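Project report, Manipulation Software Lab
Zyanya Carrillo
Team Kaner (3 people)
Submitted 2024-09-25

Short version: we wrote the task planner and the grasp code for clearing silverware off a kitchen counter into a dishwasher rack. Planner is fine. Grasp code is okay now. Release over the rack is still the weak part, see further down.

Started in May with the Manbridge sim and moved to the real kitchen once the arm stopped timing out on the network. The code is in three nodes: perception (finds objects, gives a pose), planner (picks the next action), executor (sends joint trajectories, watches the gripper). I did planner and most of executor. Perception was mostly the other two, I only touched the filter at the end.

Our test job is spoons. They sound easy. They are thin, shiny at one end, and the handle is white, so the depth image has a hole where the bowl of the spoon is and the color mask wants to merge the handle with anything else white. 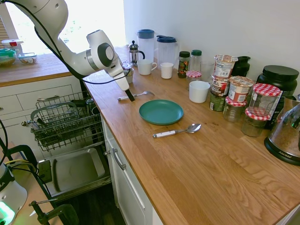
Grasp planning

First version took the center of the mask and came straight down. Bad idea with a spoon, the center of the mask moves depending how much of the bowl got detected. So the fingers closed on the neck one time and on the fat part the next.

Second version fits a line to the handle pixels only, then puts the grasp a fixed distance along that line. Wrist yaw comes from the line angle. If the fit is bad (residual over threshold) it asks perception for a new view and tries agian, max 3 times, then it skips the object and logs it.

Top down approach only. We talked about angled approaches but the back of the counter is full of jars and pitchers and I didn't want the forearm swinging through there. The planner treats that whole row as one big box obstacle. Crude, works. Downside is that anything sitting close to the row gets marked unreachable even when it obviously isn't.

Picking order is nearest to the rack first. Tried a cost based on path length, it gave the same order nearly every time and took longer to compute, so out it went. The plate is on the ignore list for now, gripper config for plates isn't done.

Transfer and release

Path from counter to rack goes through one fixed waypoint above the counter edge. Before that the RRT planner would give a differnt path every run and some of them dragged the cable in ways I did not like. With the waypoint the motion is boring and repeatable. Planning timeout is set to 75 ms per segment, if it misses that we fall back to the last good path for that segment.
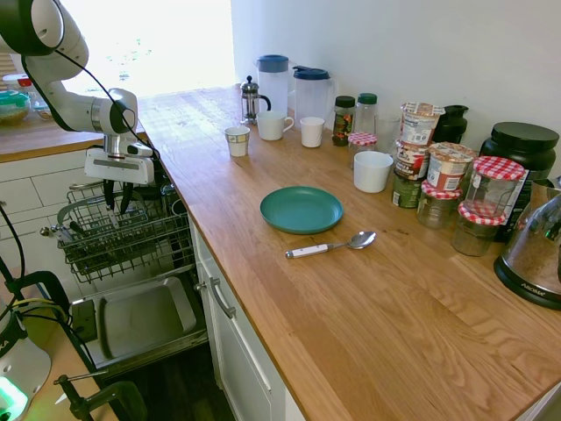
The release height was the thing I spent the longest on. Rack pose comes from a one time calibration, and the rack slides, so if somebody pushes it in a little the calibration is just wrong. The executor doesn't know. It will happily open the fingers over the wrong spot. I added a check that looks for the front wire of the rack and shifts the target, but it's slow and bright window light messes with the edge detector. Turned off by default, flag is rack_check in the config.

Logging

Every action writes one line: state, target pose, gripper width before and after, result code. The log set we are handing in has 3662 lines. Most useful column by far is gripper width, if it reads fully closed after a grasp then there's no spoon in there and the planner goes back to the detect state. Error 101 means the perception node went silent, restart it first and then the executor, the other way round hangs.

Replay tool is in tools/replay, built on the Iyamu viewer. Load a log, scrub through. No docs yet sorry.

Not done

- rack tracking while moving
- plate grasps
- splitting the big obstacle box into real objects
- unit tests for the executor (planner has them)
- moving the config out of Skovham format, the parser is a pain

If another team picks this up, start with the rack. Branch is release-fix, the last commit there builds but I haven't merged it, there's a race between the gripper callback and the state change that I only half understand.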